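Washing the winter blankets

May 6, 2022

The heating went off last week and I have finally started on the blankets. They have been on the beds since October, and by now every one of them smells of sleep and toast. I do them one at a time over a few days, as the line only takes one big thing and I don't like using the dryer.

We have 4 that come out each winter. The grey wool one went first. I used the wool cycle on cold with half the usual liquid, then laid it flat over two airers in the back room. It took a day and a half and has gone a bit stiff along one side, same as last year. I brush it with a clothes brush when it gets like that and it softens up again.

The second was the green throw from the sofa, a Tindden. The label says thirty degrees and I have always done it at forty. It looks fine. The fringe gets tangled and I comb it out with my fingers while it is still damp, sitting on the back step with a cup of tea.

Third was the big cream one we bought from Gurkus when we moved here. It is too heavy for our machine once it is wet, so it goes to the launderette, the one next to Tinine on the corner. I put it in the large drum and went next door for bread while it ran. They have put the prices up again. It came out well, apart from the ink mark by the hem, and I have stopped expecting that to shift.

That left the cartoon blanket. It is the one everyone wants when they are ill, and it has been on the spare bed since the last round of colds. It is brown, with a big Mickey Mouse and bits of cheese, and I have never had to do anything special with it. It goes in inside out at thirty, no softener. I stopped using softener on it a few years ago and I think it feels nicer for it. Before it goes in I spread it out and look it over for marks, mostly hot chocolate.
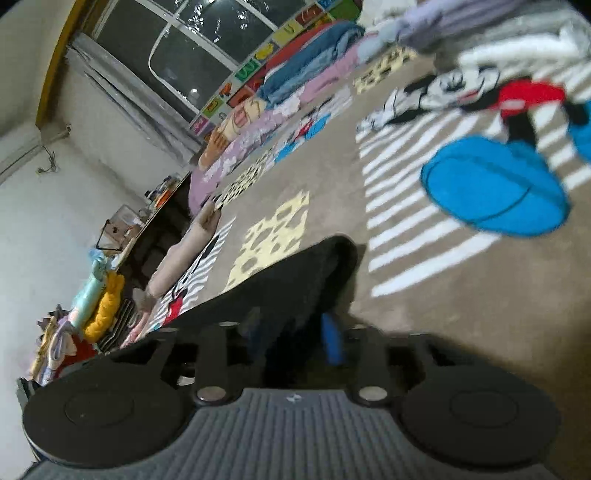
Mickey in his red shorts and big blue shoes, with the cheese.

The storage is the part I still haven't settled. Last year they all went in vacuum bags under the bed, and the wool one came out with creases that lasted until Christmas. This year I am putting them in a canvas chest from Yurt, with a bar of plain soap wrapped in an old hanky. The chest fits at the bottom of the wardrobe if I move the shoes — so the shoes are on the landing for now.

The cartoon one will probably stay out. Somebody always asks for it in June.

Pillows next, if the weather holds.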